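Can a Robot Do Your Chores Yet?

Kids' Science Corner

Short answer: some of them. Kind of. Long answer, keep reading.

What robots are already good at

Vacuuming! Lots of homes have a little round robot that bumps along the floor and sucks up crumbs. Works fine until it eats a sock.

Factories too. At the Amrani bakery plant a robot arm puts lids on cake boxes. 31 lids a minute, all day. It never gets bored. But every box is the same size and every box shows up in the same spot, so the arm can make the same move over and over. Move the box over by the width of your hand and the arm might put a lid on nothing at all.

Stores are in the middle. The Surnano market has a robot that rolls up and down the aisles at night and looks for empty shelves. There are 3755 different things for sale in that store and the robot knows most of them by their labels. Does it put the cereal back on the shelf? Nope. It sends a message and a person does it.

So what about laundry?

Laundry is HARD. Grown-ups think so, and robots really think so (ok robots don't think, but you get it).

Try this. Take a coffee mug and turn it upside down. Still looks like a mug, right? Same shape, just flipped. Now take a T-shirt and drop it on your bed. Pick it up, drop it again. Different shape! Drop it a hundred times and you will get a hundred different heaps.

Things that are stiff, like mugs and boxes and blocks, are called rigid. Things that flop and bend are called deformable. (Say it: dee-FORM-uh-bul.) Towels, socks, shirts, bed sheets, bread dough. Robots have a much easier time with rigid stuff.

To fold a shirt a robot has to

find the shirt
figure out which part is which
grab it in a good place, only one layer if it can
pull it flat
then fold

You do the first three without even noticing. Your eyes see a little bit of hem and your brain fills in the rest, becuase you've been wearing shirts your whole life. You also have skin that can feel if you've got one layer of cloth or two. Plenty of robots can't feel that at all.

How does a robot learn it?

Practice, same as you. A team at the Pinda lab gave their robot 324 tries at folding one towel. In the first bunch it mostly pushed the towel onto the floor. By the end it got a decent fold roughly 50 times. Then they gave it a different towel, a fluffier one, and it got mixed up all over again.

There are machines that fold faster, but usually a person has to clip the shirt on first, nice and smooth. So who's doing the hard part? You are.

When will one live at my house?

We don't know. Some companys say soon. Some scientists say not for a long while. A home is messy, with a dog in it and a little brother in it, and every room is different. Shops and factories will probly get them first.

Until then, sorry, your pajamas are still your job.

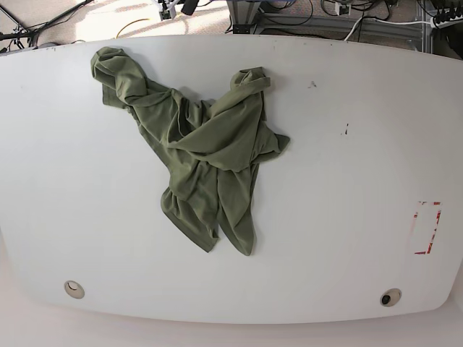

DALTBRIDGE, February

Your turn to be the robot. One green T-shirt, all in a heap on a white table. Look for a folded-over edge with sewing. Is it the bottom of the shirt or the end of a sleeve? Can you find the neck for sure? Pick ONE spot where you would grab first. Then make your own heap at home, close one eye, use just two fingers on each hand, and try to get it flat. Ask somebody to time you.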